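Notebook — two-handed wiping, hand-held grippers
April, started 09:40

Carrying on with the crockery set for Welby. The target for this batch is 200 usable demonstrations of one task: one gripper holds the item up, the other wipes it with a cloth, then both put down. Cups and plates count as the same task for training but I am logging them under separate labels so we can split them later if we need to.

Before this batch the Welby store held 2,689 demonstrations over all tasks. Very few of those have both hands working on one object for more than a second or two. Most are pick and place with the second hand idle, and the policy has learned that from us. When we ran it on the bench arms last month the left arm parked itself and waited, even with a cup in its fingers.

Set-up
Both grippers charged overnight. Checked the finger screws on each before starting and nipped up one on the right-hand unit. Mapping run done first: slow walk round the table, grippers pointed at the walls, then back to the start position. The tracking likes this room. Plenty on the walls for it to hold on to, and the pictures give it good corners. The window end is poorer, so I am standing with my back to neither and keeping the turns small.

Clock sync between the two units was 8 ms out at the first check. Restarted the pair and it came down to nothing I could measure. Added a sync check to the start-of-block list.

Cups
Did these first. The trouble with a cup is the inside. If the wiping hand goes straight in, the holding fingers end up hidden behind the wall of the cup and the wiping view loses them. Tipping the mouth towards the wiping gripper works better. One finger of the holding hand inside the wall, one outside, then bring the cloth up to the rim from underneath.
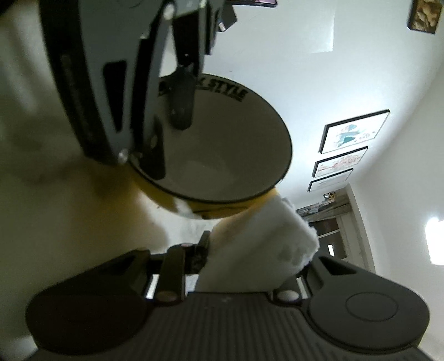
Yellow cup, mouth turned to the wiping gripper, cloth up against the lower rim.

Grip width matters more than I had allowed for. Closed too far on the cloth, the fingers bunch it into a hard lump and it skates over the surface. Closed too little, it slides out when it meets the rim. Settled on a fold of cloth thick enough that the fingers stop well short of shut. The logged width then tells us whether the cloth is still there, which is handy for filtering: any demonstration where the width drops suddenly during the wipe gets flagged as a lost cloth.

Keep the wiping stroke slow. My first dozen were at the speed I would use at the sink and the replay on the Ustance arms clipped the velocity on nearly every one. Those are kept but tagged "fast" and left out of the count.

Stopped at 11:20 for tea and to copy the first block over. Transfer fine.

Plates
Easier to hold, harder to see past. Held upright and face on, the plate hides most of what is behind it, and that includes the other gripper if it strays round the back. Rule for this block is that the wiping hand stays on the face side or at the rim. I will do the backs as a separate label another day.

The holding grip is one finger behind the rim and one in front, low down. Higher up, the plate swings when the cloth pushes on it. Low down it still moves a bit, but you can feel it through the handle and correct — and that correction is the part we want in the data.
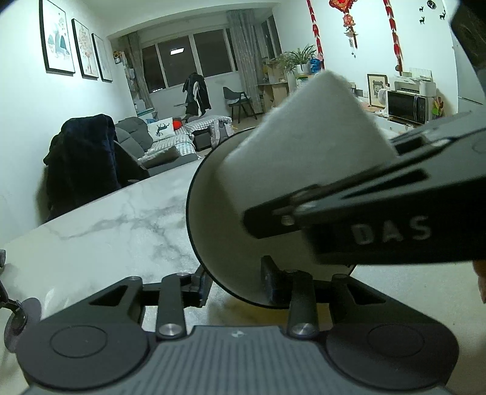 Plate upright between the fingers, second gripper coming in from the right with the cloth.

The cloth covers a lot of the plate in this position. Tokgöz raised this at the last call as a problem for their object pose labels. Looking at the playback I think it is only a problem if the label is asked for on every single image. With the plate outline taken before the cloth arrives and carried forward by the gripper pose, the error should be small as long as the plate does not slip. Need to try it on one block before promising them anything.

Running count
115 good at the 15:30 stop, cups and plates together. Rejects are mostly lost cloth, then tracking jumps, all of the jumps when I turned too quickly towards the window. A few where I simply forgot to return to the start position before ending the recording.

Wrists are sore by the end of a block. The units are not heavy but holding one still while the other works is tiring. Shorter blocks tomorrow, and swap which hand holds. Swapping is good for the data too, as so far the holding hand has nearly always been the same one.

To do
Finish the remaining demonstrations for the 200.
Add "hand swapped" as a field in the log sheet.
Run the Nustska converter on the first block and check that both gripper widths come through. Last time the second one was all zeros.
Try the carried-forward outline on one plate block for Tokgöz.
Replay some of the slow cup wipes on the Ustance arms with no cup, just to look at the joint limits.
Find a second cloth of the same thickness.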